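The Grocery Run
What a semester of picking up pears taught a class full of beginners, and me

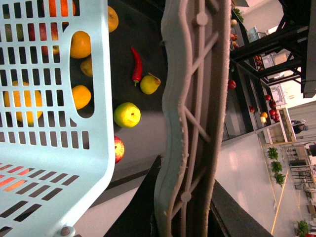 One soft finger, a blue basket and a table of loose produce in the Pernulville lab.

I signed up for the robot handling class because it met after work and the catalog said no experience needed. I'd pictured something with wheels. Maybe a kit, maybe a little car that follows a line and bumps into your shoe. What I got was groceries. Weeks and weeks of groceries!

The class runs out of the Pernulville community college, in a long room at the back of the trades building, and there were 14 of us when it started in February. A couple of us could code. One was a retired baker, two were nursing students with a gap in their schedule, and I write about local business for a living and can barely keep a printer going. We were split into teams, handed a binder, and told that by the end of the term each team would run the Grocery Run, a timed event against the class from Milville. You get nine minutes. Your robot has to move produce between a basket and a table without hurting any of it, and the judges go over every piece afterward with their thumbs.

My team named our robot Grurker. I'd love to tell you there's a story there, but it was the noise the first motor made when we wired it wrong, and it stuck.

If you've never tried to make a machine pick up a pear, let me tell you what's hard about it. An orange is easy. An orange is pretty much a ball, it has a grippy skin, and you can squeeze it more than you'd think. A pear is fat at one end and skinny at the other, so if you grab it in the wrong spot it just scoots out toward the narrow end and rolls off to visit its friends. Chili peppers are worse – they're slick, they're light, they never lie the same way twice, and the stem looks like a fine handle right up until it snaps. Our team spent two whole evenings on peppers. I dreamed about peppers.

The fingers help a lot. Ours are the soft kind, long and bendy with a lattice of crossbars inside, and when one side presses on something the whole finger curls around it a bit instead of pushing back. The first time I pressed one with my own hand I laughed out loud, it feels so wrong. You push and it leans in toward you! Our instructor had us spend the first half hour just poking them, and I think that was the smartest half hour of the course, because after that we all quit trying to solve everything by squeezing harder.

The camera rides down by the gripper, so Grurker gets a view of whatever is near its fingers and also gets a big fat finger in the middle of that view. You learn to work with it. The baker on our team was great at this. She'd look at the screen and say, back up, turn, now look again, the same way she must have coached new hires to check a loaf. By the third week she was writing the approach moves herself, on index cards, and one of the coders typed them in.

Then came the basket. Fruit on a table is one problem and fruit in a basket is a whole different one, with walls. Apples hide under oranges. Potatoes wedge themselves in. Our practice basket has slots in the sides and a cutout handle, and the fingers found every one of those openings. We'd be lowering in for an apple, feeling pretty good about ourselves, and a fingertip would hook the handle and the whole basket would come along for the ride. Tip it on its side and you get a new set of troubles.

We kept a log, and the log is humbling. In our best week we tried 146 picks and I was proud of nearly all of them until I read the notes column. "Dropped, bruised." "Dropped, not bruised, lucky." "Picked up wrong apple, counted it anyway." That last one got argued over for most of an evening.

The software we used is called Pärn, and it was put together by students who took the class before us. It's clunky and the menus are in a strange order, but it lets you replay a pick step by step, and that's where I learned the most. You watch the fingers come down and you can find the exact moment you'd have done it differently.

The night of the Grocery Run, Milville went first and they were good. Quick, too. We were slow and careful, and Grurker put the final pear down with 30 seconds left on the clock. The judges found one soft spot on one apple, and we lost by a point. I drove home with a bag of very well handled fruit on the passenger seat, and I've already put my name down for the fall section, where they tell me we're moving on to eggs.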